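Speaker notes - handbags on screen, evening talk, 7 pm start

Open with the film. Tistodari, a documentary about the handbag and the women who carry one. It runs 274 minutes as a series, 6 episodes. I have only watched it once through, so say so.

Tài Từ directed it and spent 18 months filming in Assunção. Mention the market scenes in episode two, where women tip out their bags and talk about what is inside. Play the clip if the sound works. Pause after it.

Next, price. The Meten bag in episode four sold out in February. Ask who in the room has saved up for a bag, and how long it took. Give them a minute - people like this part.

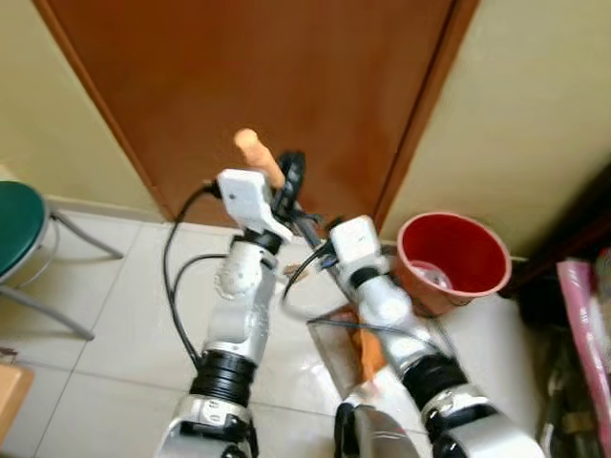

Then the repair shop. Morkovach has been mending clasps and straps for over 21 years, and the owner gets the best lines in the series. Read the one about her mother's evening bag. Don't rush it.

Questions till 8.30. Remind them the shoes talk is next month, same room.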